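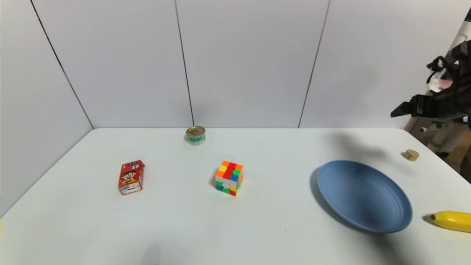

A small ring-pull can on a white tabletop.

Putting a name back on the ward

For most of his working life Kastriot Shehu treated diseases of the kidney. Since he retired he has spent his mornings on the papers of one hospital department, and on the club its former trainees set up.

The Oyelaran Fellowship began as a dinner. In its first year 12 doctors came, all of whom had trained on the same renal unit in Flestberg. They ate badly, argued about dialysis and agreed to meet again the next September. Membership now stands at 100, and you no longer need to have worked at Flestberg to join. Nurses were admitted in the second decade, dietitians a few years later.

The dietitians changed the programme more than anyone expected. Talks on salt, potassium and what patients can manage to cook at home now take up a full morning of the yearly meeting, and they are the best attended.

Shehu's own interest is the archive. It holds 800 letters, most of them between the unit and family doctors in the villages around Putura. Many are a few lines long - a blood result, a question about a dose, a note that the bus had not run. He has read 50 of them aloud at meetings and says the short ones go down best.

"The long letters were written to impress somebody," he says. "The short ones were written because a patient was waiting."

The Fellowship also pays for one travelling post a year. The present holder is spending it at the Prekus clinic, where kidney patients are seen alongside those with diabetes, and will report back to members in September. Applications for the next post opened in January 2024. Candidates send a single page and the name of one colleague who has worked nights with them.

Shehu will read the applications himself, along with two past holders of the post. The letters go back in their boxes until that is done.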